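Kitchen counter tips from the Jitthorpe open day
20 May 2022

The Flastari workshop ran its handheld gripper demonstration on an ordinary kitchen counter. Most of what the operators told visitors about setting up applies at home too.

Clear a working strip at the front first. Push the rice cooker and jars to the back wall and leave them there for the whole job.

Stand cutting boards upright against the wall. They take up less counter and the faces can air out.

Loop up slack cable. A cord trailing over the front edge catches on sleeves and tools.

Lay long packets flat, with space on both sides. Two fingers need clearance to close, whether a gripper's or your own. The Flastari operators allowed 6 cm per side.

Keep pet brushes out of the food area. The demo counter was for handling practice – no cooking was done on it.

Wear close-fitting knitted gloves for sorting. Change them before touching food.

Approach small items slowly and from above. Round ones, such as shallots, roll if pushed from the side.
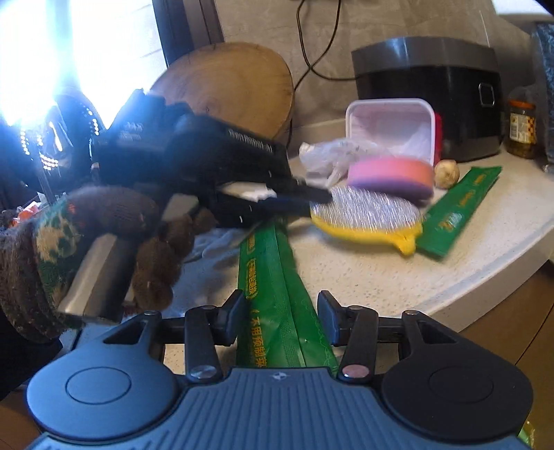
Handheld gripper at the counter, with a green packet between the open fingers.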